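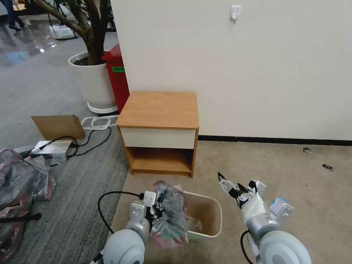 What is Norkby College?

Norkby College is a public further education college offering trade certificates, two-year diplomas and adult upgrading. It operates from a main campus at Norkby and a smaller centre at Flastberg.

Print | E-mail this article

History

The college was formed by the merger of the Norkby Technical School and the Flastberg Evening Institute. The two bodies had shared an examinations office for several years before amalgamation, and the joint timetable they used became the basis of the present term structure. The first principal, Réjean Charbonneau, had previously headed the technical school. He was succeeded by Madalena Caldeira, under whom the evening program was reorganized into credit-bearing units. The current principal is Devendra Pandey.

Governance

A board of governors sets the budget and appoints the principal. Two seats are reserved for staff and two for students, the latter elected each February. Academic regulations are the responsibility of a separate academic council, chaired by the vice-principal, Sachiko Fujimoto. Decisions of the council on grading and admission may be appealed to the board on procedural grounds only.

Enrolment and programs

Total enrolment is 3,679, of whom nearly 300 are registered at Flastberg. The college offers 48 certificate programs and 22 diploma programs. Trades include plumbing, refrigeration, cabinetmaking and heavy equipment repair. Diplomas are concentrated in accounting, early childhood education and laboratory technology. Apprentices attend in blocks of six or eight weeks, depending on the trade, and are enrolled separately from full-time students for funding purposes. 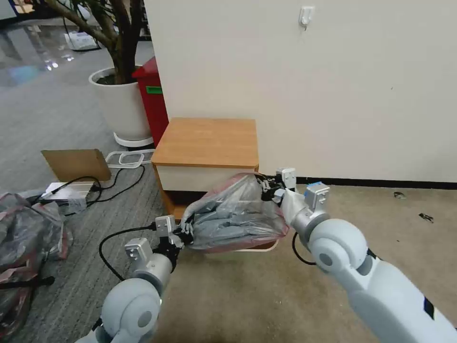

Translucent plastic bag and small wooden cabinet.

Residences

Bisgaard House, on the north side of the main campus, accommodates apprentices during block release. Rooms are single and furnished. Full-time students may apply for places left unfilled after the apprentice intake has been confirmed.

Library

The library is named for Riaan Shabalala, a former instructor in surveying. Its catalogue is maintained on the Hurari system, which also serves the Flastberg reading room.

Entry last revised 28 Aug 2024

Print | E-mail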